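Notre projet de semestre : ranger la chambre du studio Nandel

Avec Haoran Meng, on a choisi la chambre parce que c'est la pièce que tout le monde croit savoir ranger. Moi la première ! Notre question de départ était toute bête : par quoi commence-t-on, le lit ou le sol ?

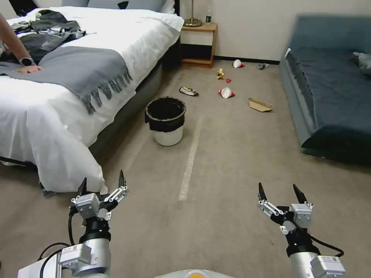

Le plaid gris à franges et la petite poubelle, côté lit.

Pour le sol, on avait une règle — un trajet court entre chaque déchet et la poubelle. Haoran voulait la coller au canapé, moi je la préférais vers le pied du lit, et on en a discuté bien plus longtemps que prévu (pardon aux voisins de table). 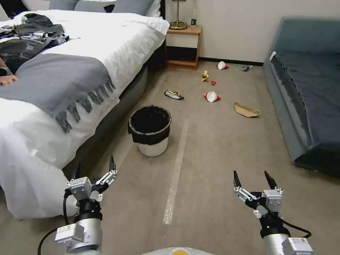
Les gobelets rouge et blanc m'ont donné du fil à retordre sur le papier. Est-ce qu'on les empile avant de les jeter, ou un par un ? M. Mosquera, notre tuteur, nous a conseillé de ne pas trancher trop vite et d'écrire les 2 méthodes dans le protocole.

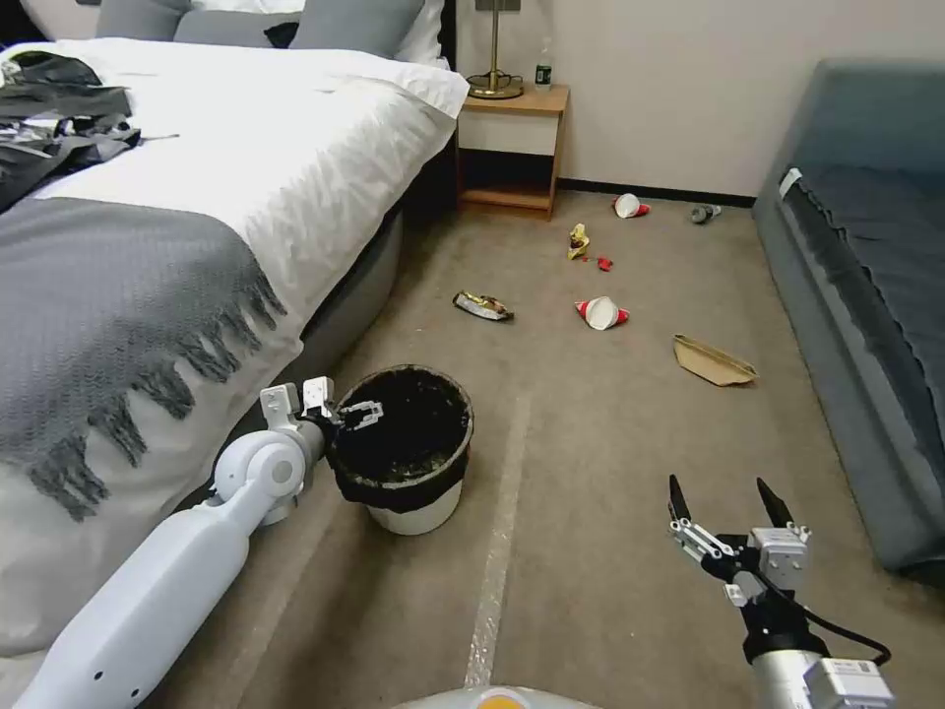
Même débat pour le carton et les emballages, qu'on aurait aimé trier à part. Avec un seul sac noir, c'était compliqué, alors on propose un deuxième bac dans la version finale. 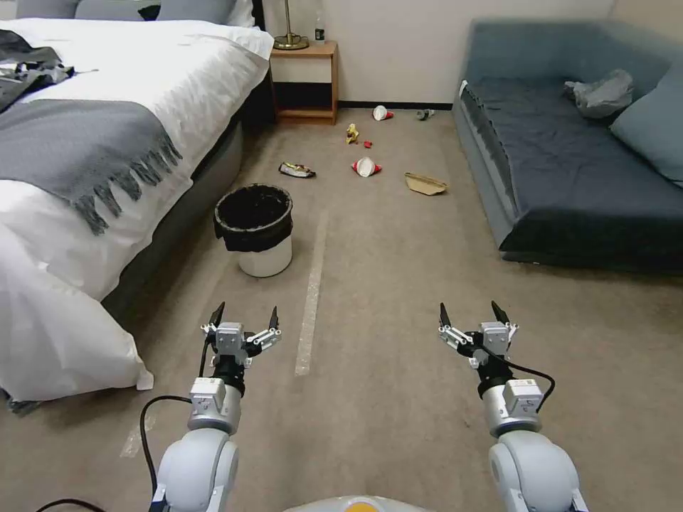 Reste le lit. J'ai écrit une page entière sur le plaid — Haoran trouve que c'est trop, mais les franges qui pendent sur le côté, ça change vraiment l'allure d'une chambre ! Il me manque encore sa partie sur les vêtements, qu'il doit m'envoyer avant la relecture de juillet.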